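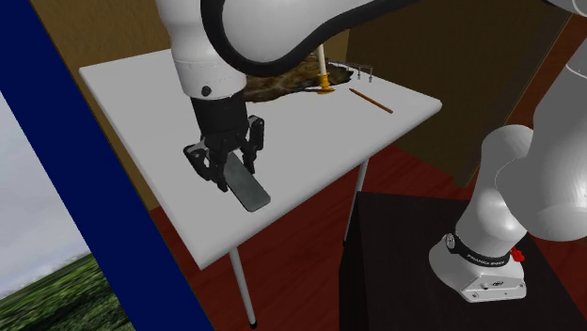
Lotcombe Winter Market: vehicle barrier check

Last updated: July

Checked by Kwabena Akpalu, before the 4 p.m. opening

North gate, concrete blocks in place: Yes
Comment: Gap by the bus stop is too wide for a car to be kept out. Add a block.

South gate, steel posts locked: No
Comment: 2 posts lift out by hand. Skoryk to replace the locks.

Fire lane clear: Yes
Comment: Almost 470 feet, walked end to end. Keep the bakery van out of it after setup.

Guards at vehicle entrances: Yes
Comment: 3 on shift. One had no radio. Radio issued.

Crowd limit posted (1,705): Yes
Comment: Sign at the south gate is behind a tree. Move it to the fence.

Loudspeaker test: Yes
Comment: Hard to hear near the rides. Test again with the rides running.

Street lights on Brorno Road: No
Comment: Reported to the city. Recheck before opening night.

Related
Brastanari Square to close to traffic for market
Police add patrols at Lotcombe events
Market parking and bus changes

Contact us | Copyright Lotcombe Events Office | Back to top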